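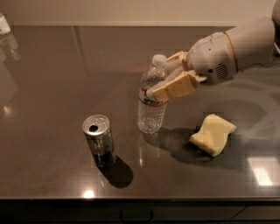 A hundred tidy examples will always beat a thousand messy ones, according to a reader of my February column, who signs as Hadgu and wants every clumsy grasp thrown out before training starts. Plenty of people who build these systems agree. I used to. I now think it is bad advice for most of the groups that follow it.

The argument for tidiness is easy to state. A learning system copies what it is shown. Show it an operator who hesitates, backs up and tries again, and it will learn to hesitate, back up and try again. A small set of clean examples trains quickly and looks good on a test counter.

The trouble starts when the arm leaves that counter. Our group at Womberg recorded 109 examples of one job last winter: take hold of a water bottle when other things are standing close to it. We threw out 20 of them. Some were thrown out for a fair reason, such as a dropped recording. Most went because the person driving the arm had come in at a poor angle and had to correct it. We trained on what was left, and the arm did well until it came in at a poor angle on its own. Then it had no idea what to do, because we had deleted every example of a person getting out of that spot.

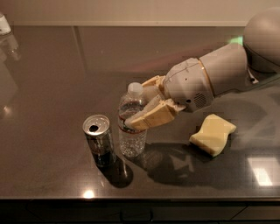 Page last changed: 18 July 2018

We put the 20 back, apart from the broken recordings, and trained again. The arm got slower. It also stopped freezing. I would take that trade in any kitchen.

There is a second problem with cleaning, and it is about who does it. At Womberg we had 2 people sorting examples, and they did not agree on what counted as good. One of them passed anything that ended with the bottle held. The other wanted a smooth path from start to finish. The set we ended up with reflected their tastes as much as it did the task. We never wrote the rule down, so anyone who used the data later had no way of knowing what had been left out.

The Brekix people handle this better. They keep everything and mark each recording with a grade from one to 3, and whoever trains on it decides where to cut. It costs more storage and some patience. Storage is cheap.

Hadgu is right on one point. A pile of examples made by tired operators at the end of a shift can be worthless, and size will not save it. I have seen the Hornar set, and long stretches of it are the same reach made over and over with nothing moved between tries. That is a fault in how the work was planned, though, and sorting afterward does not fix it. Move the objects. Change the lamp. Let a different person drive. Put a soft thing next to a hard one and leave the open can where it might get knocked.

Then keep the bad tries, label them as bad, and say in the notes who did the labeling and what they were looking for.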